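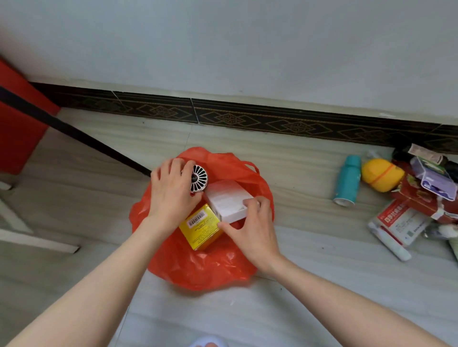 *Slide 1: boxes going into a bag*

# Stride sensors: what are we paying for?

Notes for the owners' evening, Branell, February 18, 2022

Start slow. Half the room will still be at the bar.

- I have shares in two horses, neither any good. I don't work for a tracking company and I haven't been paid by one.
- By now most of you have had the Prirnach brochure. A sensor goes in the saddlecloth and a report turns up on your phone after every gallop. They want $900 per horse per season.
- My question for tonight is simple. Has anyone's horse won a race it would have lost without the thing?

**What the sensor gives you**

Stride length, stride rate, speed over each furlong, and a "readiness score" out of 100. I have no quarrel with the first three. Trainers have clocked work with a stopwatch for as long as there have been stopwatches, and this is a better stopwatch. Fine.

The score is where I get off. I asked how it's worked out and was told it was a "blend." A blend of what? They wouldn't say. A number I can't check is a tip, and I've had plenty of those for free.

(Pause. If someone from Prirnach is here, let them answer, but keep it short.)

**The Branell numbers**

The brochure says horses scoring over 80 "win more often." The small print on the back page says this comes from 488 starts. Sounds like a lot. Go through it slowly:

- Those starts came from only 22 horses. Same animals, over and over.
- All of them were with one yard, Sugiyama, which was having its best year anyway.
- No list of the horses that scored over 80 and ran nowhere. I asked for it in November and I'm still waiting.

A good horse in form takes a long, easy stride. A good horse in form also wins races. You could measure how shiny its coat is and get a table that looks just as nice. Don't let anyone rush past this -- it's the whole talk.

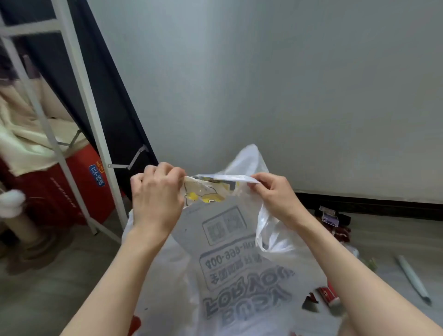 **Can stride length tell you what trip a horse wants?**

Sometimes, a little. Sprinters tend to turn over faster and stayers tend to reach more, but there's so much overlap that I'd still look at the pedigree and then run the horse.

**The Plondent version**

Cheaper, clips to the girth, no score. You get the raw figures in a spreadsheet and you're on your own. I like it better for that reason, though I'd warn you about two things.

1. It loses signal under trees. Our back gallop is nearly all trees.
2. Different riders give different readings. We had the same filly on the same gallop with a light girl up one morning and a heavy lad the next, and you'd have sworn it was two horses.

Our trainer looked at the sheet for a month and then stopped opening it. I asked why. He said he already knew she was tired, because she'd left her feed.
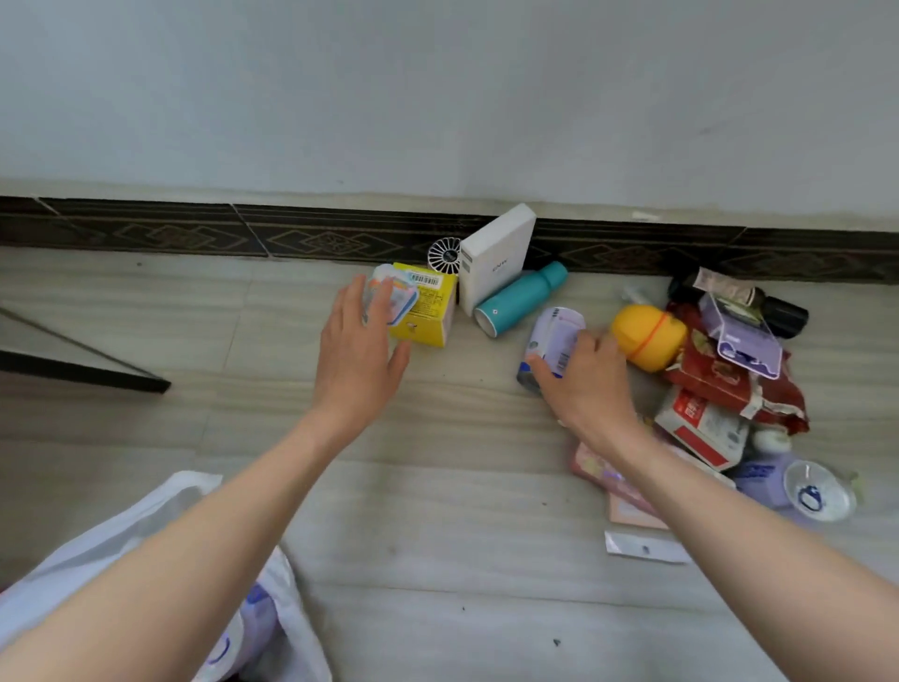

I took that for stubbornness at the time. Then I went back through the sheet, and her stride had shortened on the same four mornings he'd marked her down as dull in the yard book. So the sensor was right, and so was he, and only one of them sent me an invoice. Make of that what you like -- I'd want a case where they disagreed before I picked a side.

**Where it might be worth it**

Be fair here. Lameness. A small change in how a horse lands could show up in the figures before a person sees it, and if a company came to me with vets' records to back that up I'd listen. So far I've been shown a chart with no labels down the side.

**Ask before you sign**

- Who owns the data if the horse is sold?
- Can you see the bad results too?
- Does your trainer want it? If he won't read it, save your money.

Take questions. Somebody will bring up betting. I don't know whether the bookmakers can get at the figures and I'm not going to guess. Read out the contract line about "partners" and leave it there.

Raffle is straight after, so finish on time.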